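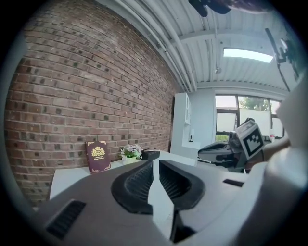
Figura 4. Vista desde la cámara de una de las pinzas de mano, con los dos dedos acanalados en primer plano y el marcador de la otra pinza a la derecha.

4.2 Comparación de cámaras

Confieso que yo venía convencida de que nos bastaba la cámara de la pinza. Grabamos 96 demostraciones con el montaje Medetti y, bueno, Gijs Leemans tenía razón (¡me lo recordó toda la tarde!): de cerca se ve de maravilla el agarre, pero el resto de la mesa se queda muy al fondo.

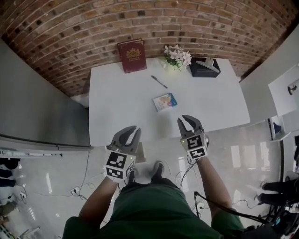
Así que añadimos la vista de cabeza, que abarca las dos pinzas con sus cubos de marcadores y los objetos de la mesa. Con ella repetimos la serie entera y me quedé mucho más tranquila con la estimación de pose, aunque el reflejo del suelo todavía me da guerra.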